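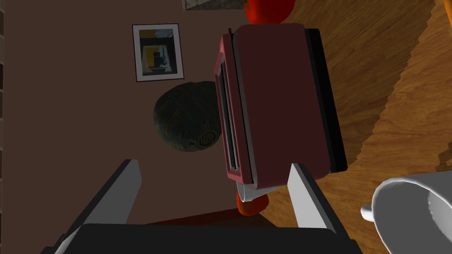

Teaching by Hand and by Remote Control: Gallery

The Pradis Institute offers instruction in robot demonstration at its Kirgate building. Demonstration is the practice of showing a robot how a task is done, either by guiding its arm by hand or by driving it from an operator's station, and recording the motion so that it can be studied and learned from. Much of the work takes place in simulation, where an operator controls a rendered gripper among household objects and furniture.

This page presents views from the simulated part of the program, with short notes on the practice to which they relate. It is intended for prospective operators, visiting instructors and members of the public who have asked what a demonstration session involves.

About the Program

The program began under Mortimer Kincaid, who remains its director. It has two parts. In the first, operators stand beside a physical arm and move it through a task with their own hands. In the second, they sit at a station in the Blackwood Room and send commands to an arm they cannot touch. Both parts use the same recording software, Plivine, which was written at the Institute and is maintained by its technical staff.

An operator completes 55 supervised demonstrations before working alone. The current collection holds 475 accepted demonstrations, of which 108 were recorded by hand guiding and the remainder by remote control. A demonstration is accepted when two reviewers have watched it from beginning to end and agree that the task was carried out as written on the task sheet.

Working Above the Table

Tabletop exercises come early in the course. The operator learns to judge depth and the width of the fingers when the view is steep and the objects stand close together. New operators tend to descend too soon - the fingers should be set to the proper width while there is still clear space beneath them.

Open fingers above a dark red, box-shaped object on a wooden tabletop, with a tomato beyond it and a pencil to the right. 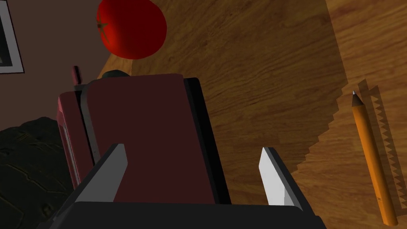

Working With Furniture

Drawers, cabinets and doors form the second group of exercises. A piece of furniture moves only along its own path, and the operator must follow that path without forcing it. In hand guiding this is learned through the arm itself, which resists when it is pushed the wrong way. At a remote station there is no such resistance, and the operator relies on the view and on the readings shown by Plivine.

Task sheets for this group state the starting position of every moving part, the object to be handled, if any, and the condition in which the furniture is to be left. Operators read the sheet aloud to their supervisor before the recording begins. The habit was introduced by Mr. Kincaid and has been kept in both parts of the program.

A demonstration is expected to be steady and complete. Short pauses are permitted, and an operator who has lost the correct approach may withdraw and try again within the same recording. Such corrections are marked by the reviewers and kept, as a learner benefits from examples of recovery. Recordings that end before the task is finished are stored separately and do not count toward the required total.

The gripper, with nothing between its fingers, at an open compartment beside a pink countertop. A wall of brown tiles stands behind.
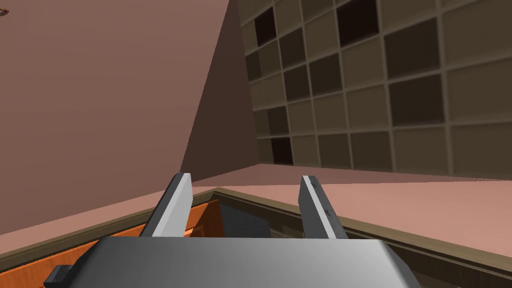 What is the difference between hand guiding and remote control?

In hand guiding, the operator holds the arm and moves it directly, so the weight and resistance of the arm are felt throughout. In remote control, the operator uses a handheld controller or a similar device, and the arm follows from a distance. Hand guiding requires a physical arm, while remote control may be used with a physical or a simulated one.

Do operators need previous experience with robots?

Previous experience is not required. Applicants should be comfortable working from written instructions and able to attend the full introductory course. Those who have operated cranes, laboratory manipulators or similar equipment often progress quickly at the remote stations, although they complete the same supervised demonstrations as all other operators.

How long is a single session?

Sessions at the remote stations last two hours, with a rest period at the midpoint. Hand-guiding sessions are shorter and are arranged with the supervisor.

Visiting and Enrollment

The next introductory course opens in October. Application forms are available at the Kirgate reception desk and should be returned there in person or by mail. Groups wishing to observe a session may write to the program office - places in the Blackwood Room are limited, and visits are confirmed in writing. Visitors are asked to remain behind the marked line whenever a physical arm is powered, and to hold questions for the operator until the recording has been closed.

Views on this page may be reproduced for teaching purposes with credit to the Pradis Institute. Requests for other uses should be addressed to the program office at Kirgate.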